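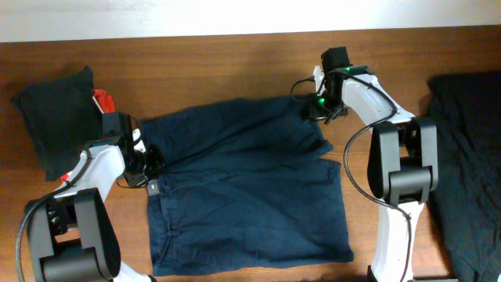 **Why does a two-armed folding cell stop when only one gripper has lost its hold?**

Because the cloth joins the two arms together. Once one end is free, the other arm is pulling a loose length of fabric through a space it was never planned to cross, and the safest thing it can do is stand still until a person has had a look.

## Week 4 notes: the dropped corner

These go with Monday's lecture and should be read before you come to the lab. I rather ran out of time at the end (my own fault, I spent far too long on cable routing), so the last part is fuller here than it was on the day.

The fault we are studying comes from the folding cell at Lirell, where two arms pick up a garment between them, stretch it and lay it down for folding. The cell had been running happily on plain towels for weeks. Then it was moved on to clothing, and the trouble began. One gripper would let a corner slip during the stretch, its partner would carry on as though all was well, and the loose end would swing across and catch on a wrist cable. On the third occasion the cable was pulled out of its clip and the arm lost its gripper signal altogether.

### What went wrong, in order

1. The gripper closed on a thick part of the garment, where several layers lay together, and reported a good hold.
2. During the stretch the outer layer slid over the inner ones. The fingers stayed closed on what was left, so the report did not change.
3. The second arm kept to its path. Nothing in the program asked it to check on its neighbour once the stretch had begun.
4. The watchdog waited 400 milliseconds before raising a stop, and it was watching only for an open gripper.

Do look hard at step 2, as it is where most people go astray in the written answer. "Closed" and "holding" are different things, and the software treated them as the same. A towel is much the same thickness all over and forgives this. A garment with seams, plackets and buttons does not.

### What was changed

The Drarnik controller now compares the pull at both wrists all through the stretch. If one side drops and the other doesn't, both arms stop where they are, with grippers shut. I was asked after the lecture why they don't simply open and let everything fall - a good question! A falling sleeve can land on a joint, and you would then have two faults to sort out.

The cables were also given less slack near the wrist, following the layout in the Nudis manual. The cell was then put through 1,000 stretches on mixed clothing, and no cable was caught.

### In the lab

- Press the stop before you reach in, even if both arms look perfectly still.
- Free the cloth by hand from the side that has slipped, then release the other gripper from the panel.
- Run a finger along each cable and make sure every clip is shut.
- Write down which part of the garment was in the fingers. "Sleeve" is too vague; "cuff, over the seam" is what we want.

Please bring an answer to this one: how might the cell tell a slipped layer from a naturally stretchy fabric? The Rodrigues chapter on grip sensing will get you started, though I find its middle section heavy going and you may skip it with my blessing.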